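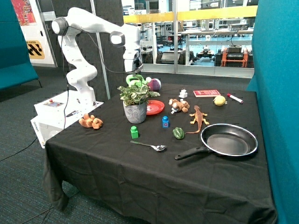

Krimskrams-Tisch aufräumen, so mache ich das

Ihr kennt das bestimmt: Erst liegt da ein Löffel, dann kommt ein Kuscheltier dazu, und irgendwann ist der ganze Tisch voll mit Sachen, die überhaupt nichts miteinander zu tun haben. Bei mir waren es zuletzt Pfanne, Zitrone, Paprika, Bauklötze, eine Spielzeugechse und noch einiges mehr, alles auf dem schwarzen Tuch. Früher habe ich einfach irgendwo angefangen und war nach einer Stunde genervt. Inzwischen stelle ich mir den Wecker auf 14 Minuten und gehe in einer festen Reihenfolge vor.

Zuerst die Pflanze. Den Topf mit beiden Händen nehmen und gleich ans Fenster stellen, sonst landet die Erde nachher im Teddy (ist mir schon passiert, macht keinen Spaß!). Danach kommt alles Schwere weg, bei mir also die Pfanne. Teller und Löffel wandern direkt mit in die Küche.

Jetzt die Spielsachen. Ich nehme dafür eine flache Kiste, Kuscheltiere nach unten, Klötze und Ball obendrauf. Nusrat macht es genau andersherum und schwört darauf, probiert es halt aus.

Dann geht's ans Plastik. Glatte, glänzende Teile zeigen jeden Fussel, die wische ich deshalb einzeln ab, bevor sie in die Kiste kommen.
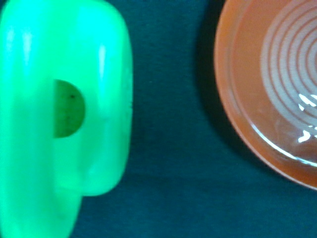 Grünes Plastik mit Öffnung, rechts daneben die orangefarbene Schale

Lauwarmes Wasser, ein Tropfen Spülmittel, weiches Tuch, das reicht völlig. Bitte keinen Scheuerschwamm, davon wird die Oberfläche matt! In Rillen und Schlitze komme ich am besten mit einem Wattestäbchen oder einer alten Zahnbürste. 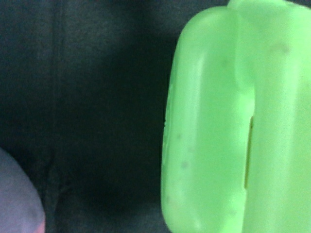 Bei hartnäckigen Pünktchen lege ich das feuchte Tuch kurz auf und reibe dann mit dem Daumen nach. Danach gut abtrocknen, auch in den Vertiefungen.

Zum Schluss Buch ins Regal, Stift in den Becher, Zitrone und Paprika zum Gemüse (die echten jedenfalls, Spielgemüse kommt in die Kiste). Das Tuch nehme ich an allen vier Ecken hoch und schüttle es draußen aus. Wenn es Falten hat, lasse ich es über Nacht über der Tür hängen, gebügelt habe ich so ein Ding noch nie.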